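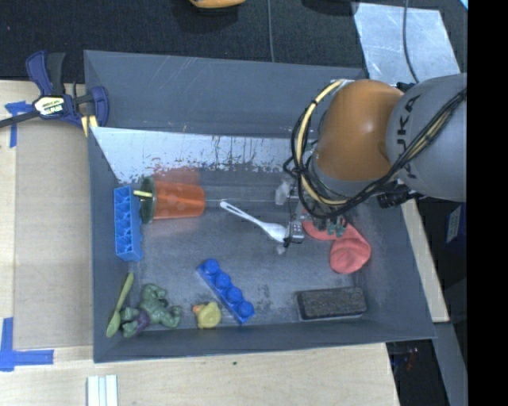
Section 8: Writing the life story

A life story in Eline begins with one person and one event, and you can add to it for years. Before you type anything, gather what you have: letters, school reports, the order of service, the backs of old snapshots. Tip the lot into something big with sloping sides, so the small things stay together and you can still see what you've got. Then the fun starts!

1. Open the family file and choose New Life Story.

2. Type the full name as it was given at birth. Nicknames and married names go in the Known As box, and you can have as many as you like (one of our testers, Mairéad Costello, had an uncle with 17).

3. Enter the birth date. If you only know the month, type July and leave the rest blank. Eline will still put the person in the right order among brothers and sisters.

4. Add the place. Start with the smallest one you know - the farm, the street, the lane - and work outwards. For a home near Soreck, type the house name first, then Soreck.

5. Press Start Writing and tell the first story that comes into your head. It needn't be the birth! Ívar Juhl began his grandfather's with a lost boat and went back to the christening much later.

6. Press Save Chapter. Each chapter holds up to 1000 words, and a new one opens by itself when you go over.

Note: Places that have changed their name can be entered twice. Put the old name in Place Then and the new one in Place Now. Both will turn up in a search.

Caution: Stories about living people are shared with the whole family group unless you tick Keep Private. Tick it before you save the chapter. Copies already sent to relatives can't be called back.

Caution: Deleting a person also deletes their chapters. To take someone off the tree and keep the writing, use Unlink.

If the dates won't line up, you'll see message 303. Open the Timeline and look for a marriage or a move entered before the birth, correct it, and press Check Again.

Adding voices to a chapter is covered in the next section.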